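Vevlow's Sunday swap is back, and it has outgrown the bakery

By Albane Mallet
21/12/2025

If you tried to park anywhere near the old Clistell building this morning, I'm sorry, and I was probably in your spot. The Vevlow pantry swap came back today after a break that started in August, and I got there early because last time the good hot sauce went before I'd finished my coffee.

For anyone new in town, you bring food you won't eat and you go home with food you will. It has to be sealed and in date, and nothing from the freezer. No money changes hands. Kimutai Mwaipopo started it in the back of his bakery with a folding table and a handwritten sign, and I remember standing in line there next to a tower of flour sacks, trying to trade away three jars of pickled beets. (I still have one of them. Make me an offer.)

Today's swap took in 1000 items before lunch, according to Kimutai, who was still writing things down in a school notebook when I caught him. Soup and pasta made up most of it, same as ever, but there was a lot more snack food this time — chips, crackers, little packets of things I'd never heard of and wanted right away. Valdir Peixoto brought a whole shopping bag of Brazilian cookies and went home with rice, lentils and somebody's unopened fondue set, which I'm pretty sure is against the rules.
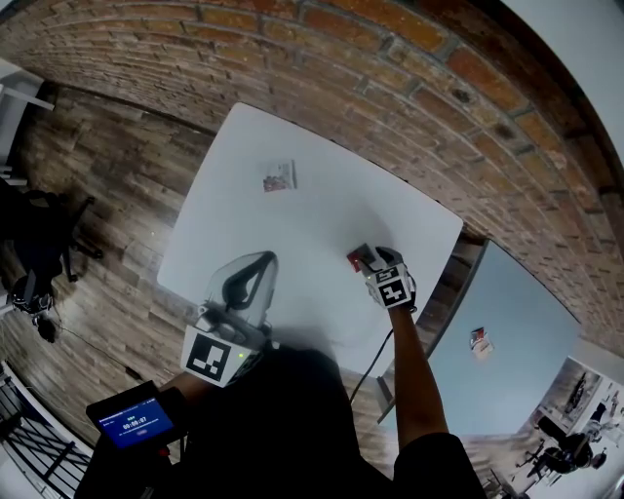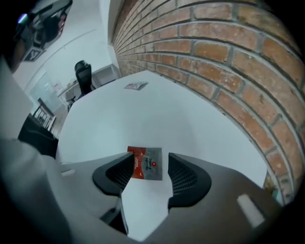
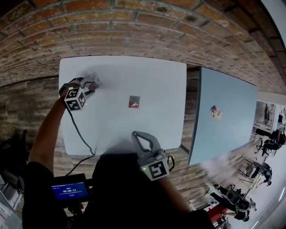 The big news is the move. The bakery can't hold the crowd anymore, so from now on the swap stays at Clistell, on the ground floor, with the side door open for strollers and carts. I'll miss the smell of bread, but I won't miss being elbowed into the cake display. Kimutai says he'll still send over rolls — first come, first served, and please don't take four like I did.

Not everybody loves the new hours. Balakrishnan Marar, who works Sunday mornings, told me he'd swap his whole pantry for an afternoon start, and I heard the same from a couple of people by the door. Kimutai is thinking about it. He'd like to hear from you first, so write your pick on the sheet at the bakery counter.

Anything left over at closing goes to the Vass Street food shelf, which is short on breakfast cereal and baby food right now. You can drop those off at the bakery any weekday, in a bag with the date facing out.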